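Progress report on the upstairs common room, Flollside building
Prepared for Rellum by Thirumalai Alva
7/15/22

Dear Ms. Probert,

I write to inform you about the work done with the second part of the grant. As agreed in April, the money goes to furniture and small improvements on the upper floor, so that our members have a pleasant place to sit and work together.

The tables were ordered from Garnico and they came complete. One of them had a scratch on the leg, and Garnico has promised a new leg without cost. We have spent 492 dollars of the 600 dollars planned for small items. The rest we would like to keep for lamps, if you agree. 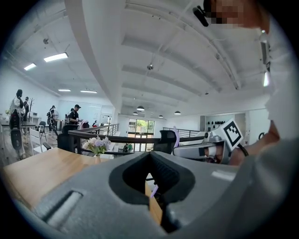
Seating was the point where we had the most discussion. Pavithra Poduval asked the members what they prefer, and the answers were very different, so we decided to use what the building already had and buy only 4 new chairs. The result is mixed — black office chairs stand behind the table with the light wooden top, and a white chair with a slatted back is near them. Some members find this not so elegant. For sitting long hours the office chairs are better, and I do not recommend to replace them this year. The flowers in the small white vase are an idea of Jayanthi Acharya, and she pays for them herself, so they do not appear in the accounts.

The handrail at the open side of the floor was checked by Ottmar Meinecke. He found it firm and asks only that we do not put tables directly against it. We have marked this in the room plan.

Two things are still open. The felt pads for the chair legs are delayed, and people downstairs complain about the noise when chairs are moved. Also the blinds for the big window at the end of the room are not ordered. The offer from Devadiga was higher than we expected, and I have asked them for a second one with simpler fabric.

I will send the receipts together with the next report. Please tell me if the lamps can be approved before that.

With kind regards,
Thirumalai Alva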